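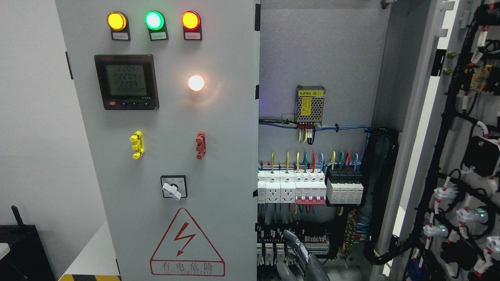

*The Brullness hand reaching in towards the terminal blocks of a control cabinet, with the lamps lit on the door.*

# Brullness cabinet service: your questions

Thank you for stopping by! We've gathered up the things people ask us most often when they ring or write in, and Ulla Pesonen (who answers most of those calls) has gone through the answers to make sure they sound like something a person would say. If yours is missing, do get in touch.

**What is the Brullness service, in plain terms?**

You hire a robot from us, together with one of our own people, to help look after your electrical control cabinets. The robot has a jointed metal hand and a camera, and it is used for the fiddly, repetitive side of the work: checking that wires are seated in their terminals, pressing test buttons, turning selector switches, noting down what a meter says. Your electrician stays in charge throughout and decides what gets done and in what order.

**Does it work on live equipment?**

It can look at a live cabinet and record lamps and meter readings with the door open. Touching is another matter, and we only let the hand near wiring once your responsible person has agreed the method in writing. Tightening and pulling tests are always done with the supply isolated and locked off. We're rather strict about this, and I'm afraid no amount of tea and biscuits will change Efren Gatchalian's mind on the day!

**Our cabinets are labelled in another language. Is that a problem?**

Not at all, we meet this all the time. Labels in Chinese, Finnish and German are fine, and so are most others if you can send us the drawings beforehand. Before the visit, Vilho Laaksonen matches each label to the drawing and sends you the list, so please do look it over with whoever knows the cabinet best.

**How much room does it need?**

The doors should open fully, and we ask for 65 cm of clear floor beyond the open door. If you have hazard tape or floor markings, leave them where they are. Trailing leads and pallets we would love you to move before we arrive, as it saves a good deal of shuffling about in the morning.

**How long does a visit take?**

An ordinary cabinet takes 60 minutes once everything is set up, and setting up takes most of an hour on top of that. Crowded cabinets with small relays packed close together take longer, and we would much prefer to come back another time than hurry the last row.

**What does it cost?**

A first visit is €3,000, including travel within the Pestia area, the written report and a follow-up call with Aarne Rantala. After that most customers move to the yearly plan, which covers 12 visits and is priced by the number of cabinets. Leena Koivisto will happily work out a quote for you.

**What can't it do?**

It won't replace a main breaker, it can't feed new cable through ducting, and it is slow with very soft, thin wire. For those jobs we pass you on to Keskinen, who have fitted cabinets for many of our customers.

**Can we see it working before we decide?**

Please do! We run open mornings at our Duvow workshop from March, starting at 9.30. You're welcome to bring your own drawings and a photograph of the cabinet you have in mind. Ring Ulla to book a place, and let her know if you'll need parking.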